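Forkico shared plan: inode cap vs. advertised "unlimited" files

drakthorpe_ops
Moved a client from Cendari to Forkico's mid shared plan in January. Disk use is 20 GB, well under quota, but backups stopped on Tuesday with "file limit reached." Panel shows 200 as the entry process limit and nothing for inodes. Does anyone have the real number?

mwcache
It's in the acceptable use page, under Resources. Session files are the usual cause. Check tmp and the mail folders first.

drakthorpe_ops
Found 3,211 stale session files in tmp. Cleared them, same error.
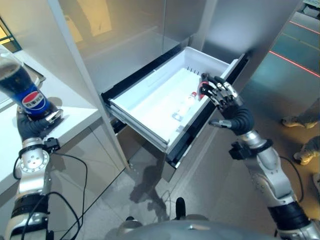

Re: inode cap

dchowdhury
That count is too small to matter. Look for a page cache plugin writing one file per query string. I had the same thing on Weerasinghe's reseller plan. Excluding the tracking parameters fixed it.
Debashish Chowdhury

mwcache
Disagree. A plugin cache would show up in the disk figure as well.

dchowdhury
Not if the files are tiny. Run du --inodes on the account root and sort it.

drakthorpe_ops
Done. The cache folder has 370 subfolders and holds most of the inodes. Parameters excluded, purge running. Support still won't quote the cap in writing, so I'm keeping the Cendari account open until renewal.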